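Sneha Pal
Been reading up on the puzzle maker Brutar this week. Putting my notes in a thread so I don't lose them. 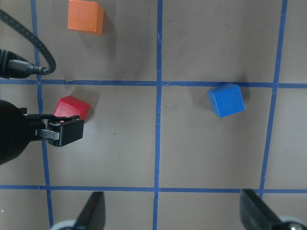
He started out repairing looms, in a mill outside Grutlow. The first puzzles were for his daughter, cut from bobbin ends the mill was throwing out.

The early ones had 20 pieces and no picture on the lid. You got a card with an outline and had to fill it. Some outlines have two solutions, a few have none that I can find.

In August he took a suitcase of them to the Prokbridge fair and sold 8. One buyer was Lodhi, who ran a toy shop on the coast and asked for 60 more by winter.

He couldn't cut that many alone, so his brother-in-law did the sanding. You can tell which ones — the corners are much rounder.

Beech at first, then maple once the beech supplier closed. The maple sets are heavier and the dye sits lighter on them. I prefer the beech.

The shop ledger lists 539 sets sold before he stopped. It doesn't include repairs or the ones he gave to schools.

He never wrote rules for any of them. Lodhi's shop typed up a sheet later and got the third outline wrong. If your copy has a sheet in it, check that one.

I have two sets, one missing a long piece. If anyone has a spare from the maple run, message me. I can trade — I have extra cards.

Scans of the outlines go up Tuesday.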